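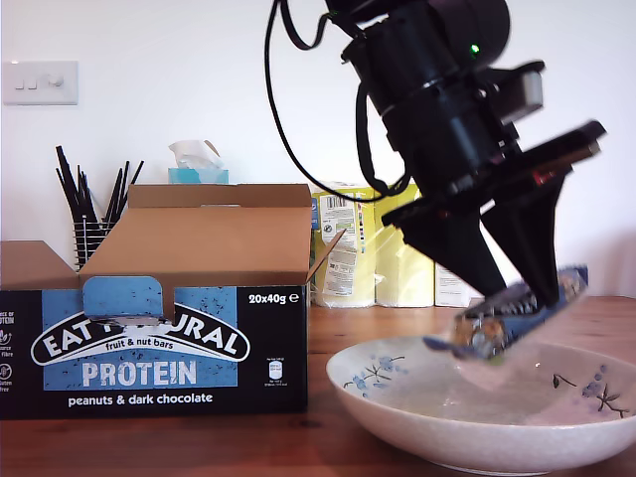 Snack bars — leave in the box or put in a bowl?

Print this page | E-mail this to a friend

Posted by Millen, 14th December

Quick one, got people coming later so sorry if this is rushed. We buy the Eat Natural protein bars by the box and the box just lives on the table with the lid up. Looks like a shop till. I've got a nice wide bowl, off-white with little blue flowers on, was my gran's, and I want to put the bars in that instead. Other half says leave them where they are, they keep better and you can see the date.

So — bowl or box? And do they go funny if they're out of the box? Kitchen gets warm, radiator is right behind the table. Also worried about scratching the bowl, the pattern's lovely and I don't want it rubbed off by wrappers going in and out. Table is wood if that matters. Oh and one of the kids can't have nuts, so the box does have its uses.

Thanks in advance, will check back tonight.

E-mail Millen

Zeler

Bowl. Definately bowl. We've done it for years, just chuck the box in the recycling. Nobody wants to look at cardboard.

Kälin

Bit more to it than that. The wrapper is what keeps the bar fresh, box does nothing except stop them getting squashed and keep the light off. So bowl is fine as long as the wrappers are sealed. Check each one as it goes in, any with a split end, eat it first.

Things I'd do —

Cut the panel with the ingredients and the date off the box before you bin it. Stick it inside a cupboard door. With a nut allergy in the house I wouldn't skip that, and don't mix other bars in the same bowl. Ours got mixed once and it took ages to sort out which was which.

Don't fill the bowl. Three or four in a wide one is plenty, rest stay in the box in the cupboard, top up when it gets low. Heap them and they slide off every time somebody grabs one.

Move it away from the radiator. Coated ones go soft and then set again with a white bloom on. Safe to eat, look horrible.
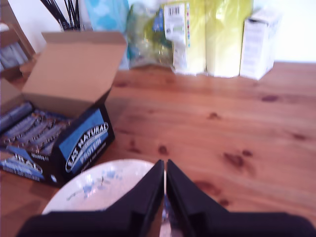
Will the wrappers scratch the pattern off a china bowl?

Very unlikely if the pattern is under the glaze, as it is on most everyday china. Run a fingertip over the flowers. If you can't feel an edge, it's under the glaze and foil wrappers won't touch it. If you can feel the paint standing up a bit, line the bowl with a napkin and wash it by hand, no scourer.

The table is more at risk tbh. Rough foot ring on the bottom of old bowls, drag it over pine and you get a grey line. Felt pads, over 76p a pack last time I looked in the hardware place at Rarkunbridge, cheap anyway. Or just a mat.

Print this answer | E-mail this answer

Fabian Hämmerli

Agree with Kälin mostly. I'd keep the box but fold the lid flaps inside so it doesn't stick up, takes two seconds and you keep the label. Bowl for when people come round, box the rest of the week. Did that in October when my sister's lot stayed and they ate the whole bowl before tea so maybe hide the spares aswell.

Put older ones on top when you top up, otherwise the bottom ones sit there till spring.

Print this page | E-mail this to a friend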